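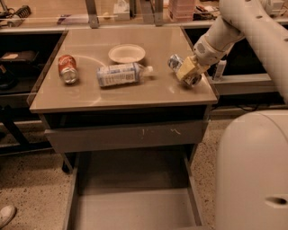 Can anyone tell me whether sorting drinks rubbish by hand is worth the bother? Our building has switched to a new collection firm, Draster, and the leaflet wants cans in one bag, plastic bottles in a second and paper bowls in a third, but only if the bowls are "clean and unlined". I rent a desk on the first floor and most of what I throw out is what you see on or just above the tabletop: a red drinks can, a plastic bottle with the label wrapped round most of it, a white paper bowl, and a silver can that looks partly crumpled already. The leaflet says not to crush cans. The old firm told us to crush everything. It also says labels off, caps on, which is the reverse of what I was told at my last place. I have a strong suspicion it all goes in the same lorry. Does any of this make a difference, or am I peeling labels for fun?

Posted by pralby_tenant
14 comments Share Report

Home Ask Topics House and Home Rubbish and Recycling Sign in

DrasterDoubter
Top reply – 30 people found this useful

I had the same leaflet in July and rang them up, so take this for what it's worth, which is one phone call to a man who sounded as if he was eating.

Cans: he said a dented can is fine. What they don't want is a can stamped flat like a coin, as it can get taken for paper or card when it goes over the belts. Steel or aluminium makes no odds to you, they go in the same bag. Empty them first. I give mine a quick rinse, mainly on account of wasps.

Bottles: cap on. Loose caps are small and fall through. The label business I would ignore. I asked him straight out whether a bottle with its label on would be refused and he said no, it was "preferred" that it came off. I have left every label on since then and not one bag has come back.

Bowls are the awkward one. Plenty of paper bowls have a thin plastic lining, and I don't trust anyone who says they can tell by looking. Tear the rim. If you get a stretchy film along the tear, it's lined and it goes in general waste. If it tears like ordinary card and there's no grease on it, put it in with the paper.

As for the one lorry, ours has a divider down the middle. I went out and looked. Whether the two halves stay apart once it gets to the depot I couldn't tell you, and neither could he.

casado_flat9

Don't bother. I did all this for 300 bags or so at my old flat in Prerska and then saw the crew sling the lot in together. They say "mixed at the kerb, sorted at the plant" but they would say that wouldn't they. Buy a refillable bottle and you've got half the problem gone.

kettle_and_bin

Bit unfair on the crews, mixed collection is a real thing and plenty of areas run it. But you've been told to separate, so your building probably pays a charge if a bag is rejected. Worth asking the landlord what that is before you decide not to bother. Ours was 510 for the year before anyone thought to query it, split between all the tenants, and most of that was food in the paper bag.

I'd be wary of the word "clean" on the leaflet too. I asked what it meant and got sent the same leaflet again. A wipe with a used napkin has always done for mine. If there's curry soaked in, it's general waste, lined or not.

Agree with the first reply about caps. Squash the air out of the bottle before you put the cap on and you'll get twice as many in a bag.

352 views Share Follow this thread

We use cookies to remember your settings and show you relevant topics. Accept Manage choices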